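Jostwood: Wood Tops FAQ

Oiling, cleaning, fixing and living with a solid wood tabletop or counter

Hello and welcome! I'm Teófilo Benavides, and I've been making and repairing wood tops in Jemden for long enough that most of my own furniture has been somebody's practice piece (usually mine). These are the questions that land in my inbox over and over. I love getting them, so if yours isn't covered, write to me anyway.

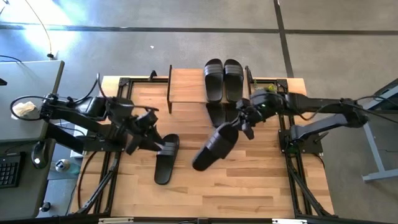 Last changed: July

What's the difference between butcher block, edge grain and end grain?

Butcher block is the loose name for any top glued up from strips or blocks of solid wood. Edge grain means long strips running side by side, with the narrow edge of each strip facing up. End grain means short blocks stood on end, so you're looking at the ends of the wood fibers, like the top of a stump. End grain is wonderful under a knife and drinks oil like you wouldn't believe. Edge grain is lighter on the wallet, easier to sand, and perfectly good for a desk, a bench or a kitchen counter.

How do I tell if my top has been oiled or varnished?

Put a few drops of water in a corner and leave them alone for a bit. If the wood darkens under the drops, you have bare wood or an oil finish that's worn thin. If the water sits there in beads, you either have a healthy coat of oil or something harder on top. Scratching very gently in a hidden spot helps too: varnish comes off as a fine white dust or a flake, and oil doesn't come off as anything much. Underneath the top is the best place to poke around, and you'll often find drips there that tell you what the last owner used!

Which oil do you recommend?

For anywhere food gets cut, food-grade mineral oil. It's cheap, it doesn't go bad, and you can't really mess it up. The downside is that it never hardens, so you'll be topping it up forever. For desks and dining tables I prefer a hardening oil such as pure tung oil. It takes patience, but the depth you get in the grain is gorgeous and I still get a kick out of the first wipe every single time. Check the can for what it says about food contact before you use it in a kitchen.

How often should I oil it?

A brand new top wants plenty of attention early on. Once it has settled in, go by feel. When the surface looks chalky or water stops beading, it's time. A counter by a busy sink may need it monthly, while a desk in a spare room can go ages. Wipe it on, give it time to soak in, then wipe off everything that's still sitting on the surface. The wiping off is the part people skip, and it's the reason for most of the "my table is sticky" emails I get.

What do I do with the oily rags?

Please take this one seriously. Rags soaked in a hardening oil (tung, linseed, most "Danish" blends) can heat up by themselves and catch fire when they're balled up. Spread them out flat outdoors, in a single layer and away from anything that burns, until they're stiff, or put them under water in a metal can with a tight lid and ask your local waste service where to take them. Never drop them in the trash in a heap.

What grit should I sand to?
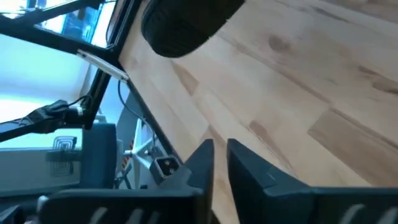

Can I put a hot pan straight onto a wood top?

Use a trivet. Wood handles a warm mug or a plate without trouble, but a pan right off the burner can leave a scorch mark or a white haze in the finish, and scorch marks have to be sanded out.

Back to sanding grit, then, which deserves a proper answer. Start with something coarse only if there's real damage to remove, and work your way up without skipping around too much. I stop at a medium-fine paper on anything that will be oiled. Go much finer and the wood gets so polished that the oil struggles to get in. Always sand along the grain, vacuum between papers, and look across the surface with a low light before you decide you're finished. You'll see every swirl. It's maddening and also kind of fun.

There's a dark ring where a can or a plant pot stood. Is it ruined?

Not at all! Black rings usually come from iron meeting damp wood, and oak is the worst for it. Oxalic acid, sold as wood bleach, takes most of them out. Follow the label, wear gloves and eye protection, and keep it away from kids and pets. Rinse well afterward and let the wood dry fully before you oil. White rings are a different animal. They're generally in the finish and often fade with a little oil and a soft cloth.

Why did my top cup or bow?

It took on moisture on one face faster than the other. The classic cause is oiling the top and forgetting the underside. Treat both faces the same way, edges too, and keep the top off a radiator. A slight cup often relaxes if you let air get at both sides for a few weeks, so please don't reach for the big clamps straight away.

How should I fasten it to a base?

Leave it room to move. Wide solid wood grows and shrinks across the grain with the seasons, and screwing it down tight all over is how you get cracks. I like slotted holes or metal figure-eight fasteners. A metal frame underneath is fine as long as the holes are slotted.

Do you sell anything?

A little. Ko is my board wax, which comes in a 90 gram tin, and Firodo is the hardening oil I mix for desks and tables. Firodo isn't meant for cutting surfaces. You can pick up either one at the workshop.

Can I bring my table in for a look?

I'd love that. Email a photo and the rough size first so I know whether it will fit through the door. The door is 34 inches wide and a surprising number of tables have lost that argument. Repairs take up to 10 working days once the piece is here, and you'll want two people to carry anything bigger than a side table.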